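International Business 2: Entering and Growing in Foreign Markets
Handout for Topic 8 -- Localisation and pricing

Read this before the tutorial and bring your notes on the Trurnano case. The lecture slides cover the same ground in a different order.

1. Translation and localisation

Translation changes the words. Localisation covers everything else a customer meets: the sign-up form, the payment options, the invoice, the help pages and the hours when someone answers the phone. A firm can have a well translated product and still lose customers at the checkout.

Casimiro Escobar's reading for this week sorts localisation work into two groups. Surface work includes currency symbols, date formats, units and address fields. Deeper work includes the price model, the sales channel and the contract terms. Surface work is cheap and is usually done first. Deeper work needs someone with authority in the local market, and it is often put off until sales stall.
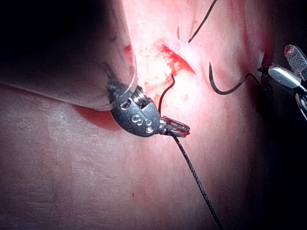
Escobar also separates markets that pull from markets that are pushed. In a pull market, people are already signing up without any local effort. In a pushed market, the firm has picked the country from head office. The order of work differs. In a pull market, start by asking existing users what nearly stopped them. In a pushed market, start with the channel.

2. The Trurnano case

Trurnano sells scheduling software to small clinics. It opened in Stirley with its home market price list and one reseller. After 16 months it had 1345 trial accounts, but few had moved to a paid plan. Gonzalo Gallardo took over the region and made two changes. He replaced the annual card payment with a monthly invoice, and he let clinics buy seats in blocks of 10 where the old minimum had been much higher. The product itself stayed the same.

Note that the trial figure was reported to the board as a success. Trial accounts measure interest. They say little about whether the price model fits. 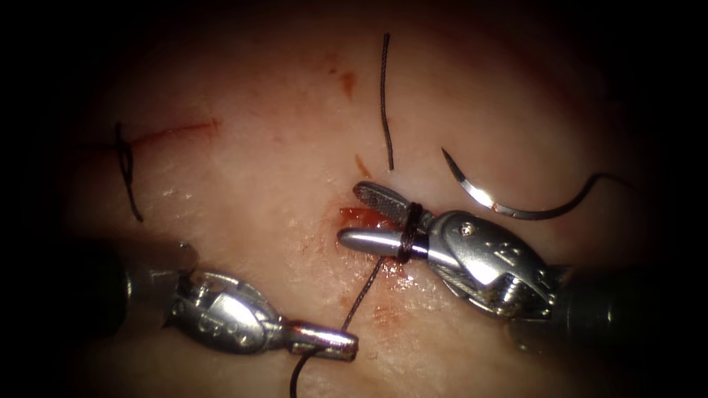
Figure 2. Two instruments and a black suture thread over a tissue pad.

3. Choosing a second market

Trurnano then had to choose between Arroyo and Clumura. Arroyo is closer and shares a language with Stirley. Clumura is larger, but public clinics there buy through tender -- a slow process that favours firms with a local office. Use these headings when you compare them:

Demand already visible
Cost of the sales channel
Payment habits
Rules on storing client data
Staff needed in the first year

Do not add up scores across the headings. A serious problem under one of them can rule out a market by itself.

4. For the tutorial

Write one page recommending Arroyo or Clumura. State which local price model you would use and what you would want to know before signing a lease. Groups will be the same as for Topic 7.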